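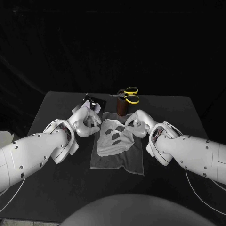
Filed under: Opinion, Workplace, Personal Care

The case for automating the treatment room at Stirken was made in minutes. A two-handed robot would lay out and lift fabric sheet masks, and staff would get the time back. I think the calculation measured the wrong unit.

Handling a mask is a small part of the job. Thin fabric folds onto itself and has to be held at two points with even tension. Yetunde Haruna trained 23 people to do this by hand. In June her team logged 67 robot sessions, and seven needed a person to step in. Those seven set the staffing level. Someone must stand nearby, watch, and be ready.

Watching is work. It is graded below treatment work at Stirken, and I would reverse that. The person who judges when to stop the machine needs the old skill and a new one. Haoran Jiang has asked for a separate pay step for it. Management should agree before it orders a second unit, and write the duty into the shift plan.

We use cookies to remember your preferences. Accept | Manage settings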